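Mellolus Clear Varnish, gloss — for table tops, counters, shelves

Item 1449. Quart can. Ships from the Plosusthorpe warehouse, ground only, no air.

Back in stock as of October 3, 2018. Backorders went out first, if yours hasn't shown up give us a call.

What it is
Oil based wiping and brushing varnish. Gloss only for now. Satin is coming, no date yet. Goes on thin, levels well, leaves a slight amber tone on light woods. On pine it warms up a lot, on walnut you'll barely see it. Test a scrap.

Use it on
Kitchen and dining tables, desks, bench tops, window sills indoors. Old tops that were varnished before, if sound and sanded dull.

Don't use it on
Decks, outdoor furniture, cutting boards, floors. Anything waxed. Wax has to come off first, all of it, or the varnish will crawl and you'll be writing to us.

Coats
Three on new wood. Two on a top that already has finish on it. Leave 6 hours between coats in a heated room, overnight in a cold one. Garage in winter — wait longer than you think. If the paper gums up when you sand, it's not ready.

Sanding
Start where the wood needs it, finish bare wood at 180. Between coats go very lightly with 300, by hand, with the grain. Just knock down the nibs. Vacuum, then tack cloth. Don't skip the tack cloth, gloss shows everthing.

Knots and cracks
Resinous knots can bleed. Spot seal with dewaxed shellac before the first coat. Hairline cracks in an old top: leave them or fill them, but fill before you varnish, not after. The Panasiuk filler sticks (sold seperately, five wood colors) take varnish fine. Wide cracks that open and close with the seasons — filler won't hold, talk to a furniture person.

Brush or rag
Either. Brush for big flat tops, natural bristle, don't shake the can. Rag for edges and legs. Grolport 2 inch brush is the one we use in the shop and it's on sale thru the end of the month while they last.

Cure
Dry to touch same day. Light use after two days. No hot mugs, no tablecloths, nothing heavy sitting on it for 30 days. Plastic placemats especially, they stick and leave a mark.

Cleanup
Mineral spirits. Rags can catch fire on their own when wadded up. Lay flat outside to dry or put in water in a metal can with a lid. Please do this.

Questions we get
Water rings? Wipe up spills, it'll handle the normal stuff. White haze after a hot dish usually fades, sometimes doesn't.
Over stain? Yes if the stain is dry.
Thin it? First coat only, a splash.
Old can skinned over? Cut the skin out, strain, use the rest. If it's stringy toss it.

Returns
Unopened cans only. Dented in shipping, send a photo of the can and the box and we replace it. No returns on sale brushes.

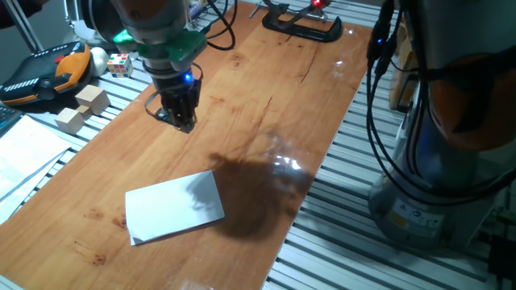 Shop Catalog, June issue, p. 30

Filler sticks and tack cloths next page. Prices good until the next catalog, freight extra.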